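**Vorex y el aprendizaje con pinzas de mano: ¿alguien se cree el resultado?**

**tornillo_flojo** escribió:
He leído el informe de Vorex dos veces. 600 demostraciones grabadas a mano, sin robot, y dicen que la política pasa luego al brazo "sin pérdida apreciable". ¿Apreciable para quién? No hay tabla de fallos ni desglose por objeto. Firma Kumaresan Chowdary, que en abril ya prometía lo mismo con otra tarea.

**mbielsa_77** escribió:
Te falta el anexo. La tarea es meter vasos en una cesta, con una pinza en cada mano. La muñeca de una persona hace cosas que el brazo no puede, y eso lo reconocen en una nota al pie.
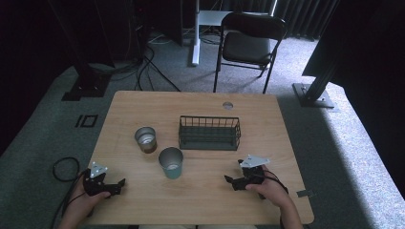 **Re: Montaje y captura**

**mbielsa_77** escribió:
Dos vasos metálicos, uno cobrizo y otro verdoso más alto, y la cesta de alambre al lado. Para mí el problema está en los cables: cada pinza lleva el suyo, y quien graba acaba moviéndose con cuidado de no tirar. Ese sesgo se aprende.

**Idico** escribió:
No estoy de acuerdo. Con cable o sin él, las trayectorias se filtran antes de entrenar. Vimala Bangera repitió el protocolo con 3 operadores y le salió parecido.

**tornillo_flojo** escribió:
"Parecido" tampoco es un número. ¿Los tres usaron los mismos vasos? ¿La misma mesa? Si la cesta está siempre a la derecha, yo también generalizo.

**Idico** escribió:
Los mismos vasos, sí. De la mesa no dice nada.

**tornillo_flojo** escribió:
Pues eso. Que publiquen los episodios descartados y hablamos.

**mbielsa_77** escribió:
Se los pedí por correo el 24 de junio de 2024. Sigo esperando.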